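Unit 4 handout: Automation and the turnover crew
Instructor: Lucinda Sorensen

Our case this week is Quezada, a company that cleans and resets 85 furnished rentals between guests. In August it began using robot arms for pickup work. Before then a crew member did the whole unit alone, start to finish.

Milagros Escobar, the crew lead, splits the job in two. The arm handles small items left on floors and low surfaces: bowls, boxes, toys. People still do beds, bathrooms, and the final check. Crew members now spend 40 minutes of each shift watching the arm and clearing its stops.

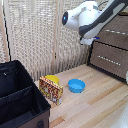 What changed for the crew
- Less bending. Soledad Carrasco asked to stay on pickup units on account of her back.
- More waiting. A stop can come at any point, so it is hard to start a bed.
- New paperwork. Every stop goes in a log. The first log ran to 714 lines.
- Pay stayed the same, though the job title is now "operator." Lionel Hollis raised this at the shift meeting.

For discussion
1. Who should decide which tasks go to the arm?
2. Is watching a machine rest or work?
3. Read page 66 of the course packet and compare the Gollden warehouse.

3 comments
12 shares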